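Workshop notebook, Drusevthorpe
22 November 2022

Nightstand, grey, two drawers plus open cubby. Back on the floor today for the clear-off task. I remain unconvinced it deserves the attention we're giving it, but Bořivoj Říha wants a bedside unit in the Sidau set and this is the one we have, so I'm writing down what I think of it before I get talked round.

Claim from the Kaker spec sheet: the finish takes 4000 wipes before it dulls. I don't believe it. A wipe with what? Damp cloth, dry cloth, somebody's sleeve? I asked in May and got the same sheet sent back to me with the number highlighted. Our own rub test on the offcut stopped at 2000 when the pad wore through, which tells me about the pad.

Rubbish on top for now: cans and a snack bag. The bag is the annoying one. A can is a can whether it's standing or on its side, but a scrunched bag never sits the same way twice, and I'd like somebody to explain how we're meant to compare one clear-off with the next.
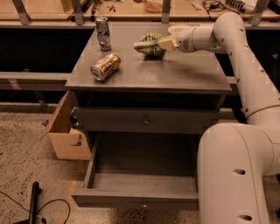

Nightstand with cans and green snack bag, lower drawer out, carton at left.

Lower drawer: pulled right out and left that way. Empty. Bořivoj's theory is that people sweep bedside rubbish into the nearest open drawer if there is one, and that we should allow for it. Maybe. My kids would do it. I wouldn't call that a finding, and I'd want to see it tried with the drawer shut before it goes in any summary.

Knobs: small, round, one per drawer, centred. Fine to look at. My objection is the same as last time, there's not much to get hold of, and anyone with sore hands will curse them at six in the morning. Ding quoted 380 for a batch of bar pulls. Too dear for what they are, but I've kept the quote.

Top: the overhanging front edge is the bit I do like. Gives you somewhere to put your fingers when you shift the thing. Whether the joint underneath will put up with being lifted by it is another matter, and "it's been fine so far" isn't a test.
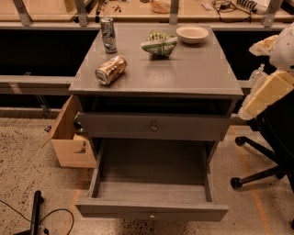

On the bowl. I'd leave it out of the rubbish count until we settle whether a bowl is something you chuck or something you wash. Bořivoj says chuck. He also said that about my good mug. The instructions just say "clear the top", so two sensible people could do two different things and both be right. Needs a proper line in the sheet.

Carton beside the unit is okay as a bin, though I'd still rather have one without flaps. They get in the way of your hand. Could tape them down. Could cut them off, if there's a knife left in this place with an edge on it.

Still to do:
Rub test again, new pad, write down which cloth.
Weigh the lower drawer. I have 11 kg as the load limit in my old notes and no idea where I got it.
Ask Kaker what colour they think this is. The label says charcoal, the invoice says slate, and I'm calling it grey.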